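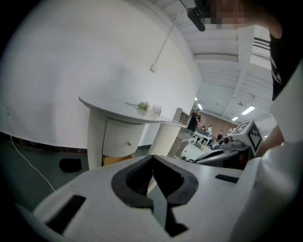
Shelf sags in the middle under binders, add a bracket or replace the board?

Posted by Nokholm_attic in Home Repair > Shelving

I have a wall shelf with a span of 900 mm between two brackets. The board is 18 mm particleboard with a white melamine face, sold under the Stallik name. It carries a row of ring binders and has dropped 8 mm at the center since September. The brackets are tight and the wall anchors have not moved. The wall is brick with plaster over it.

Options I am considering:
1. Turn the board over and leave everything else as it is.
2. Add a third bracket at the midpoint.
3. Replace the board with plywood of the same thickness.

The depth is 240 mm and I would like to keep it. Which of these will hold long term?

Yen-ting Chung
3 replies so far in this thread, 2 shown

Option 2. Deflection under an even load goes up with the fourth power of the span, so a center bracket makes a very large difference for the price of one bracket and two screws. Particleboard also creeps, meaning it keeps bending slowly under a constant load even when the load is well below what would break it. Turning the board over will look fine at first and then it will sag the other way.

Unload the shelf before you start. Set a straightedge across the two existing brackets and mark the height of the third from that, not from the underside of the board. If you mark from the board you will install the bracket 8 mm low. Turn the board over at the same time so the old bend is working against the load, then screw it down at all three points. Drill pilot holes and check that the screws are shorter than bracket plus board.

Plaster thickness does not count toward anchor depth. Use a longer anchor so that the full sleeve sits in brick.

If you do not want a visible bracket, glue and screw a hardwood strip on edge under the front of the board, 40 mm deep, running the full distance between the brackets. That stiffens it a lot but the back edge still needs a batten on the wall.

tang671

plywood. had the same thing with a Nundar unit, swapped the board and it has been flat since. seal the cut edges

Edit: mine was only 400 between brackets so yours may still want the middle one

Nokholm_attic

Going with the third bracket and flipping the board. Is a wall batten worth adding as well, or is that only for the front strip version?

Yen-ting Chung

Only for the strip version. With three brackets the back edge is already supported.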